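Grip notes, June 3, 2024. We've been trying two sets of fingers for the handheld gripper, the Devov blocks and the Pandard soft pads. Short thread on how they compare so far.

1/ Both sets go on the same handheld body with the same camera mount. The controller is the Engelbrecht. I ran 82 grasps with each set on small parts, then went back and looked at the footage.

2/ The Devov blocks dropped fewer parts. The Pandard pads were kinder to thin film but they flexed at the tip, and that made the width reading drift. 72 clean grasps for Devov, fewer for Pandard.

3/ Camera view matters as much as grip for us. With the green fingers wide open over a white surface I want both tips visible and plenty of clear space between them.
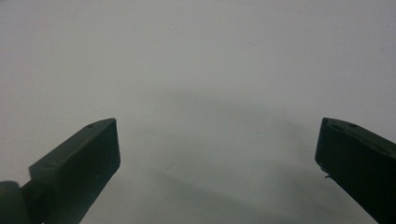
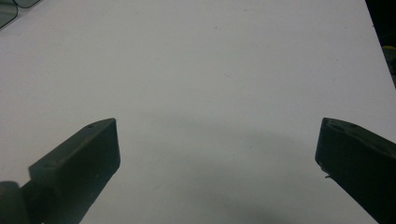 4/ The gripper's own shadow is in both of these - soft and gray, low in the view. Our first edge detector kept reading it as part of the object. Raising the threshold by 15 fixed most of that.

5/ Flidberg Lab replied that dark fingers on a light table gave them the same trouble, and that they ended up masking the bottom of the view instead of touching the threshold. They asked if we had tried a fixed mask.

6/ Not yet. A fixed mask would also hide part of the fingers, and I use those for the width check. I'll try one that moves with the opening.

7/ There is a small burr on the right finger. It's going to get trimmed before the next run - I don't want it catching on film.

8/ Next is a longer test, 700 grasps on the Devov set only. Pandard says a stiffer pad is coming in September, so I'll hold off on the rest of the comparison until then.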